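Laing Lake Crossing: start times and the 10 mile cutoff

Posted in: Races and Events

kverbruggen
The draft schedule for the Laing crossing in May is up. They want the 10 mile boards off at 9:30 am, after the surfskis and the outriggers. Last year we went first at 7:45. The wind on Laing fills in from the west before lunch, and the slower half of the field will be paddling into it all the way from Pernmont Point. Has anyone asked the organizers why it changed?

odoi_k
I asked. Korkor Odoi here, for those who know me from the Daladville series. The answer was that the faster craft ran up on the back of the boards at the narrows last year and two people went in. Sending the skis first fixes that. I think it's a fair call.

kverbruggen
It fixes it for the skis. There were 94 boards entered last time and most of them are not quick.

LennoxPaddles
Agree with Kobe. I finished in 2 hours 10 last year in flat water. With a headwind I would be close to the cutoff, and I'm mid-pack. If they keep the 9:30 start they should move the cutoff too.

nahuelq
The cutoff is set by the boat ramp permit, so it probably can't move. You could enter the short course.

LennoxPaddles
I didn't train all winter for the short course.

nahuelq
Fair enough. I only meant the option is there. They could also swap the direction, start at Urkent and finish at Pernmont. Then everyone gets the wind behind them.

odoi_k
Parking at Urkent is bad. It would not hold 118 cars plus trailers.

kverbruggen
Then run a shuttle. Daladville does it every year and it works fine.

afroza_w
New here, doing my first one. Is a leash required for the whole course or only past the narrows? The entry page says one thing and the PDF says another.

odoi_k
Whole course, Afroza. Go by the PDF. Coiled leash, and a PFD on you or on the board. They check both at the beach.

afroza_w
Thanks. I have a straight leash so I'll need to get a coiled one.

nahuelq 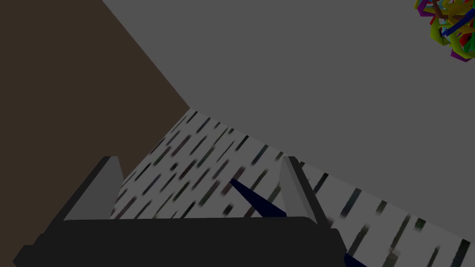 Gripper with the dark blue piece between the fingers

LennoxPaddles
Back to the start times. I've written to the organizers asking for 8:30 for the boards, with the skis at 8:00. That keeps Korkor's order and gives us an hour back. If you want the same thing, email them yourself, because one message from me won't do much.

odoi_k
I could live with 8:30. Sent one too.

kverbruggen
Sent. I still prefer first off, and I said so.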